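Print this page | E-mail this page
Shares: 48 | Comments: 5

Folding and Dispensing Behavior of Household Tissue
Final Project Report, Introduction to Everyday Materials
Submitted by Cristóbal Cáceres and Máté Bakos

Summary

This report presents the results of a term project on the handling of single sheets of facial tissue. The project examined how a thin, soft sheet changes shape when it is taken at one point, how often a sheet tears on removal from its box, and whether the fold pattern of the box affects either result. Two grades of tissue were compared. They are referred to by their store names, Pap and Kemach. One hundred sheets of each grade were pulled and recorded. Of the 100 Pap sheets, 98 came out of the box whole. The Kemach sheets tore more often, and the reasons are discussed under Results.

Background

Facial tissue is made to be soft, and softness is obtained at some cost to strength. The fibers are short and lightly bonded. A sheet will usually tear more easily in one direction than in the other, and the direction depends on how the sheet was cut from the roll. Most boxes use an interleaved fold, in which each sheet draws the next one partway through the opening. A flat stack is cheaper to pack but requires the user to separate the sheets by hand.

The course reading gave considerable attention to woven cloth and very little to paper. We chose tissue for this reason. It is inexpensive, it is found in nearly every home and classroom, and its behavior can be observed without laboratory equipment.

Materials

The Pap tissue is an interleaved, two-ply product sold in an upright box. The Kemach tissue is a flat-stacked, two-ply product sold in a soft wrapper. Both were purchased from the Workis store near campus in March and kept in the same cabinet until use. A kitchen scale, a ruler, a desk lamp and a notebook completed the equipment. No sheet was used twice.

Method

Each sheet was pulled upward from its package at an even speed and inspected under the lamp. A sheet was recorded as torn if any opening could be seen in either ply. Separation of the plies without an opening was recorded in a different column and was not treated as a tear.

A smaller set of sheets was then used for the pinch observations. A sheet was laid flat, taken at its center, and raised. We recorded the general form of the gathered part, the number of main ridges, and whether the loose material fell evenly on both sides. The sheet was then released and its creases were sketched. Five sheets of each grade were observed in this way. An additional series, in which the tissue was bunched by hand before being gripped, was recorded separately.

Pulling was carried out by Mr. Bakos and recording by Mr. Cáceres throughout, so that differences in technique would not enter the comparison between grades.

Results

Interleaved sheets gave the more consistent results. Both torn Pap sheets came from the top of a newly opened box, where the stack is packed tightly. Kemach sheets tore mainly at the corner by which they were lifted. In several cases two sheets came away together and the tear occurred while they were being separated. We regard this as an effect of the package and would not conclude that the paper itself is weaker.

In the pinch observations, both grades formed a raised peak above the point of grip. Kemach sheets generally showed more small folds, and Pap sheets fewer and broader ones. The loose material seldom fell evenly. Bunched tissue held between two narrow surfaces showed the same general form, with folds gathered into a central ridge and one side flap spreading a little wider and lower than the other.

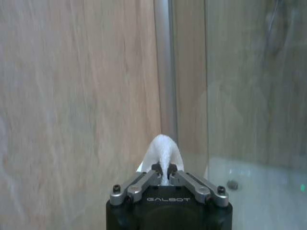

Discussion

The peaked form appears to result from the sheet having nowhere else to go. Material near the grip is forced together and rises, while material farther away is free to bend under its own weight. A stiffer paper would show fewer folds, and we confirmed this informally with a sheet of tracing paper, which buckled into two flat planes.

The uneven fall of the side flaps was at first thought to be an error in centering. The sheets were therefore marked at the midpoint with a pencil and the observation was repeated. The unevenness was reduced but remained. It may be related to the fiber direction described in the background section, although our sketches are not detailed enough to settle the matter.

Limitations

Only one package of Kemach and two boxes of Pap were used, and variation between production lots was not examined. Room humidity was not measured. Pulling by hand cannot be fully even, and the recorder knew which grade was being tested. A blind arrangement was considered but could not be managed with two people.

Recommendations

A later group may wish to extend the work to three-ply tissue and to paper napkins. We further recommend that the top sheets of any new box be recorded apart from the rest. The Traltell reading room has agreed to keep our notebook and crease sketches, and they may be consulted there on request.

E-mail this page | Print this page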